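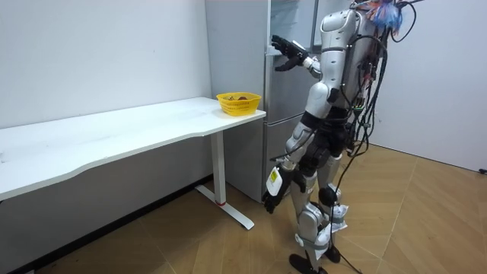 Posted by Nadja Holzer in Airlines, fares and points
Last edited by the poster in April

Flernico points moved to Cliltitz, and I am 93 points short. What can I do?

Hello everybody. I hope I have chosen the correct section. English is my third language, so please tell me if something is not clear.

I have been a member of the Flernico frequent flyer club for many years. It is a small airline and I use it mainly to visit my daughter, a flight of two hours. I was saving for one return ticket in the school holidays. On the old website I had enough points for this ticket, and even a few more. I know it for certain, as I have a printed statement in my kitchen drawer.

Then the airline sent an email that its club will be closed and all points go to a new company with the name Cliltitz. The email said that members "will keep the full value of their balance". I understood from these words that my ticket is safe. I did nothing and waited.

When I opened the new account, the number was completely different, much smaller. I was frightened at first. Later I found a page explaining that the points are of a new kind and each of them is worth more. I can accept this. But when I look for the same flight, in the same school holidays, I am missing 93 points. The website offers that I buy points, but the smallest package costs $200, and for this money I can almost buy the ticket in the normal way.

I wrote to Flernico and they answered that the club does not belong to them any longer and I must write to Cliltitz. Cliltitz answered that the price of a reward seat is decided by the airline. So each of them sends me to the other one.

My questions are these. Is it allowed that they promise the full value and then I can't have the same ticket? To whom should I complain first? And is it true what my neighbour told me, that the airline is in trouble with money and I should use all my points quickly, even for something I do not need?

Thank you for your patience with a long message.

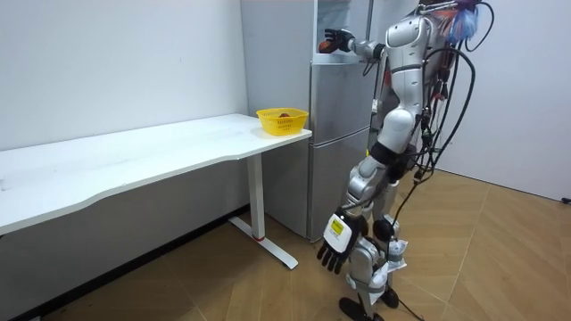 Virgilio Agbayani
Use them now. An airline that sells its points club needs cash, every time. I had a big balance with a carrier that went under and I got nothing at all for it. Forget the complaint, get the gift cards from the rewards shop and be done with it.

Brynhildur Ingvarsson
I worked for a long time in the accounts office of a travel agency, so I have seen a few of these changes from the other side. I am not a lawyer, please keep this in mind.

First, about the value. When one points club is changed into another one, there is a conversion rate. It should be written in the notice you received, or in the terms which the notice links to. Take your printed statement, and calculate what your balance should be in the new points. Sometimes the mistake is only there. One usual cause is bonus points which you earned on a partner, for example a hire car, and which were still "pending" on the day of the change. They can be lost between the two systems, and a person in customer service can add them by hand if you have proof.

If the conversion is correct, then the second thing is the price of the seat. You need to know if the airline raised the price in points before the change, on the same day, or after. It is important for your complaint. Almost all clubs keep for themselves the right to change the reward prices, and you agreed to it when you joined. But if they wrote to you that you keep the full value, and on the same day the same seat became more expensive, I think this sentence can be called misleading. You are then not complaining about the price. You are complaining about what they told you when you still had time to book on the old website.

To whom? I would write to both in one single email, with both addresses visible. Then neither of them can say so easily that it is the work of the other. Put in it:

your old member number and the new one
the old balance, with the statement as a scan
the exact sentence from the email, in quotation marks
the flight you want, with a screen picture showing the price in points
what you want from them, which is 93 points or the seat at the old price

Please do write the last one very clearly. Many people explain for two pages how unhappy they are and never say what would make it good. Your wish is small, and an employee can often approve a small number of points without asking a manager. Give them 7 working days, and if nothing arrives, go to the consumer office of your state or province. It is free, and you do not need a lawyer.

About the money trouble of the airline: I can't know it, and your neighbour probably also can't. Selling a club can mean that the company needs money, but many airlines do it when they are healthy. The buyer pays a good sum, and the airline still sells seats to the club afterwards. What I can say is that points are not like money in a bank. If an airline stops flying, the members are not ordinary customers with a paid ticket, and they usually stand at the end of the line. In your case the points are now with a separate company, so they would perhaps survive, but you could no longer fly with them to your daughter if the airline is gone.

So I would not keep a big balance for years with anybody. I would also not buy a toaster today out of fear. The shop in these clubs nearly always gives you poor value compared with a seat.

Tove Hjaltested
Small addition to the long answer. Check if Cliltitz has family accounts. Vurnier has them, and my husband moved his few leftover points to me without a fee. If your daughter has flown with Flernico even once she may have 93 points lying around.

Also try the search one day earlier or later, and the first flight in the morning. Reward seats at 6 am are often cheaper in points, at least on my route.

Comments

Nadja Holzer: Many thanks to all three. I looked again in my papers and there was a hire car in the month before the change, and I can't find it in the new account. I will write the email tonight to both addresses, with the list as you gave it. My daughter says she was a member once but has forgotten the password.

Virgilio Agbayani: Still say spend them.

Tove Riis: Does the family account need the same home address? Mine refused my son when he moved out.

Tove Hjaltested: With Vurnier it does not, only the same surname or a form to sign. I don't know about Cliltitz, better to ask them before you transfer anything.

Brynhildur Ingvarsson: Nadja, please attach the hire car receipt too, and keep the original at home.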